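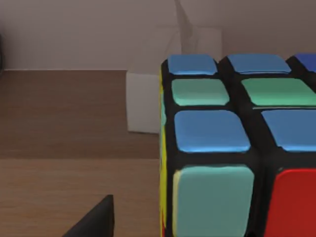

Zovport 5 is out for all Vemgate customers

Product News | Updates

8/20/21

Vemgate has released version 5 of Zovport, its tool for making charts and maps from spreadsheet data. The new version opens large files faster and fixes 300 reported errors, many of them in the export to PDF. Users can now also place three data sources on the same chart, which was a frequent request in the Clutia user forum.

The update is free for everyone with a current license. Customers who still work with the Phelan add-on should wait with the installation, as a compatible version of it is planned for October.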